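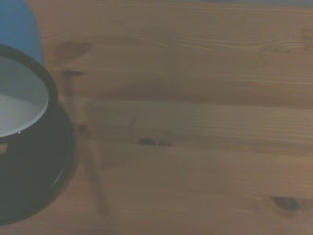
Wrist cameras are brilliant little things, and setting one up properly makes the whole cell nicer to work with! Rafsan Biswas and I redid ours in October 2019, and these are the steps we settled on. Before touching any settings, learn your table as the wrist sees it. Ours is pine, and the dark knots in the planks make lovely fixed marks for checking that the view hasn't drifted (much better than tape, which peels).

1. Clean and seat the camera
Wipe the lens with a dry cloth. Check the bracket screws by hand, then nip them up evenly. If the bracket rocks at all, stop and sort that first.

2. Dress the cable
Leave a loop at the wrist big enough for the joint to turn 90 degrees each way without pulling. Turn it slowly at 8 per cent speed and watch the loop the whole time, with a hand near the stop button.

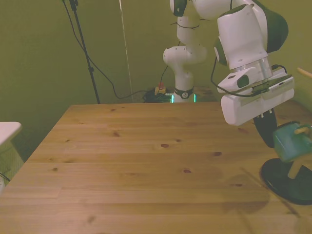 3. Set the heights
Jog the gripper to 100 mm above the table and save the point as Navaratnam high. Drop to 50 mm and save Navaratnam low. (Our cells have names, so use your own!) Pick one knot and make sure you can find it from both heights.

4. Try a mug
Stand an enamel mug on the table and bring the open fingers down into it, slowly. You want clearance on every side before you close or spread anything.

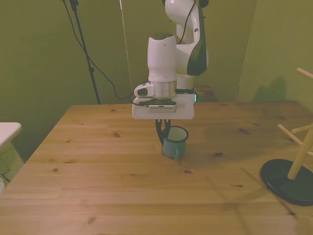
If the fingers touch the rim, go back up to the high point and correct sideways there, never down inside the mug. Save the new point, then run it again from the start.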